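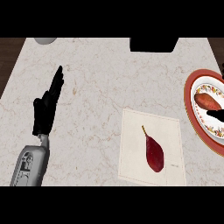 Skokgate Residents Forum
Building and Interiors > Stone and Surfaces
Thread: Sealing schedule for marble in the shared kitchens

Rawashdeh_Property_Office
Posted 9:40 am

Residents are advised that the marble counters in the shared kitchens will be resealed in March. The product selected is Sesilel, a penetrating sealer applied in two coats. Each kitchen will be closed for one night. The cost, $1,404 for the building, will be met from the existing maintenance budget and will not appear on individual statements.

Comments on the schedule may be left in this thread.

northstair
Posted 10:15 am

Thank you for the notice. I would ask the office to reconsider the frequency. The counters were sealed last year, and water still beads on the surface in our kitchen. The usual advice is to test first and seal only where the stone has begun to absorb. Applying sealer to stone that does not need it can leave a haze that is tedious to remove.

Merex_user
Posted 11:02 am

I must disagree with the previous post. A bead test shows very little on a counter that is wiped down several times a day with dish soap, as the soap residue affects the result. My household used Merex on a marble vanity for years and resealed every spring without any haze. The excess must be wiped off before it dries. 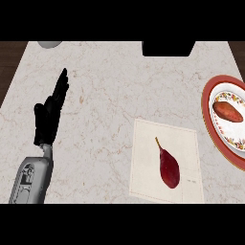 I would add that sealer does not prevent etching. Lemon juice, vinegar and tomato will dull a polished finish whether or not it has been sealed. Residents who expect the March work to remove the existing dull spots will be disappointed, and the office may wish to state this in the printed notice.

fourthfloor_east
Posted 12:30 pm

The point about etching is correct and should be included. The dull rings beside our sink are etch marks, and they were reported to the office as stains. They require polishing powder – a separate job with a separate price.

northstair
Posted 1:18 pm

I accept the point about soap. My objection is to a fixed schedule. A few drops of water left for 40 minutes on a rinsed, dry counter will show whether the stone darkens. If it does not, the money could go toward polishing.

Merex_user
Posted 1:45 pm

That is a fair test if it is done near the sink and the stove. It is of little use at the far end of a counter where food is seldom prepared. I remain in favor of sealing all of the kitchens together.

Rawashdeh_Property_Office
Posted 4:50 pm

The office will carry out the water test in each kitchen before the work begins. Kitchens that pass will be left until next year. A quotation for polishing has been requested, and the notice will be amended to explain the difference between stains and etch marks.

fourthfloor_east
Posted 5:22 pm

Please also confirm whether the refrigerators will remain available on the night of closure.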